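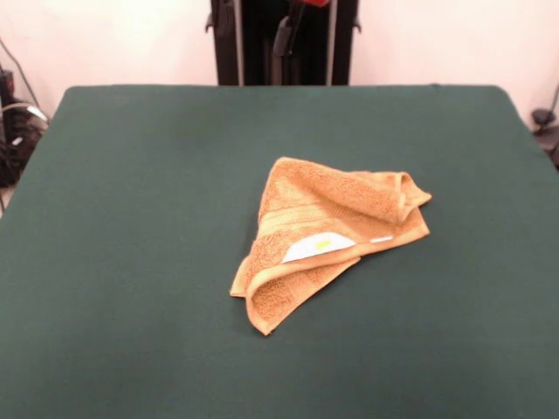
Can a towel-folding policy that starts from a crumpled heap be worth running on a single arm?
Sometimes, if you have patience and a towel you don't mind seeing dragged back and forth.

I went into Ernodeo expecting to dislike it. Zutitz put it out as a "recipe" for cloth manipulation: a training method, a set of weights, and a short report with one headline number in it. The claim is that you can teach unfolding and folding with 60 demonstrations where older methods wanted 400. Claims like that usually rest on one kind of cloth, one table and one very forgiving definition of "folded." So I read the report with a pencil before running anything.

The method splits the job in two. A first stage looks for a corner or an edge worth grabbing, and a second stage decides where to take it. The second stage is ordinary imitation learning and I have little to say about it. The first stage is the part you are paying for, in time if not in money. It scores grasp points by how much hidden cloth each one is likely to expose, and on terry cloth this is a sensible idea. Thick loops hide the hem, a folded flap looks a lot like a corner, and most pick-point methods I've tried grab two layers and carry on as if they had one.
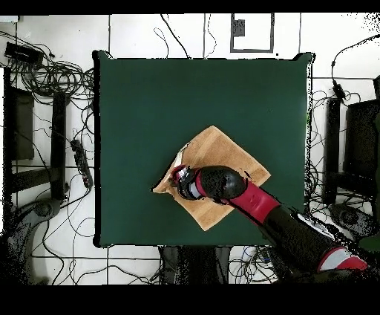

Overhead view: gripper on the lifted flap at the left of the cloth.

Over 30 starts from a crumple, I got a flat towel in 9. The report's own table is much kinder, but read the footnote: a trial counts as a success if the outline covers enough area at any point in the run, even if the next move bunches it up again. I counted only where the towel ended. I don't think Zutitz is hiding anything, the footnote is right there, but a reader who skims will come away with the wrong idea.

What went well: it rarely picks a spot in the middle of the cloth, and when an edge is plain to see it goes for it without fuss. Setup took an afternoon. The calibration script is clear and stops with a readable error when the camera pose is off - a small thing, but I've lost whole days to tools that don't.

What went badly: ridges. Give it a raised fold and it wants to pinch there, edge or no edge, and then it lifts a doubled layer. The report calls these "recoverable states." Some are. Others become a loop where the same fold is picked up, put down and picked up again until the step limit ends it. I also saw it drawn to care labels more often than chance would suggest, though I haven't tested this with the label cut off and wouldn't swear to it.

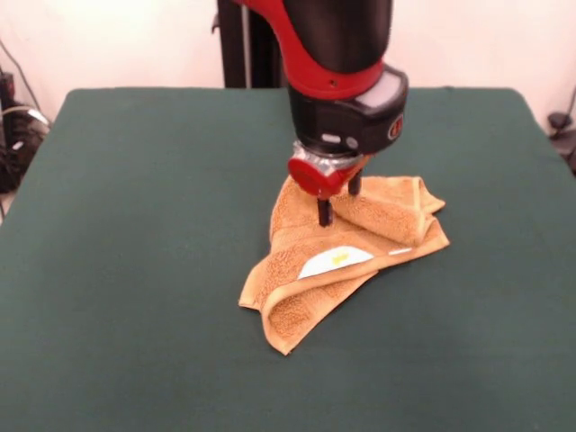
Does it do better than the Cheung baseline that ships with the Fukwood benchmark?
On thin cotton it was clearly ahead for me, and on terry the gap was small enough that I'd want many more runs before choosing between them.

That last point bothers me more than the success rate. The comparison in the report was run almost entirely on thin cloth, and terry gets one paragraph and no table. If your interest is napkins, fine. If it's bath linen, you are mostly buying a hope.

The code is tidy, the weights load, and the data savings look real for the second stage. For the first stage I'd call the case unproven. Zutitz has promised a version with more thick fabric in the training set in December, and I'll run the same 30 starts on it with the same towel.

Worth a try if you already have an arm bolted down and a free week. I would not plan a project on it yet.

Posted 08/09/2023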